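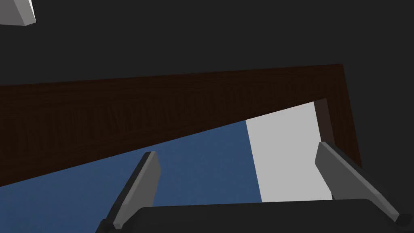 Questions we get about the Dridesley Seed Swap

How does the swap work?
You bring seeds you've saved or packets you won't use, you put them on the right table, and you go home with something different. It really is that simple! Don't worry about matching packet for packet. If you come with one envelope of beans and leave with four kinds of tomato, good for you (and maybe bring a few extra next year).

I've never saved seeds. Can I still come?
Please do. Beginners are very welcome, and we keep a beginner table by the door with easy things like peas, marigolds and lettuce. Gudrun Wunderlich usually sits there and she'll happily talk you through your first season, so leave yourself a little time.

What should I write on my envelopes?
The name of the plant, the variety if you know it, and the year you picked it. "Big red tomato from my aunt" is fine if that's all you have. Last year we had 554 envelopes on the tables and the ones with a growing note on the back went first.

Are old seeds any good?
It depends on the plant. Onion and parsnip fade fast, and I wouldn't bring any more than a year old. Tomatoes can keep for years somewhere cool and dry. If you're not sure, fold ten seeds in a damp paper towel and see how many sprout.

Can I bring hybrids?
Store packets of hybrids, yes. Seeds saved from hybrids we'd ask you to leave at home, as the plants may not look much like the parent and it can be a letdown for the next person.

What does it cost?
It's $3 at the door, which goes toward the hall and the coffee. Kids are free.

When is the next one?
We settle the date in December and post it on this page.

Comments

Glenys Kemeys: My Clostlow beans from last year did beautifully, thank you to whoever brought them. Will there be more?

Euan Forsyth: Glenys, those were mine! I've got a whole jar drying and I'll save you some.

Berwyn Eynon: Are garlic bulbs okay, or strictly seeds?

Recent posts
Drying beans in a small kitchen
Iolo Craddock on growing leeks
How to fold a seed envelope
What to sow under lights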